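Kit de simulation Famevov : retours des établissements

Sumathi Pillai
1er avril 2026
Notre établissement étudie l'acquisition du kit Famevov (licence annuelle, 900 euros par poste). L'exercice du plateau à bille, avec le bras et sa pince à deux doigts, nous intéresse particulièrement.
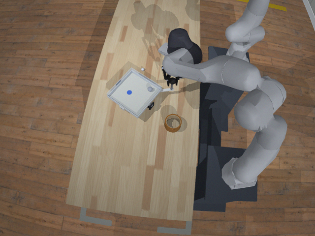

La documentation nous paraît complète. Nous souhaiterions connaître l'avis des services qui l'utilisent déjà.

Lennox_42
Nous l'employons en formation initiale. Le support répond correctement. Je recommande la licence.

grateck-labo
Je ne partage pas cet avis. Le réglage des contacts reste sommaire et l'export des trajectoires est facturé 89 euros.

Lennox_42
L'export est compris à partir de 40 postes.

grateck-labo
Peu de services atteignent ce seuil. Bornach l'inclut d'office.

Sumathi Pillai
Je vous remercie. Nous demanderons un devis aux deux éditeurs.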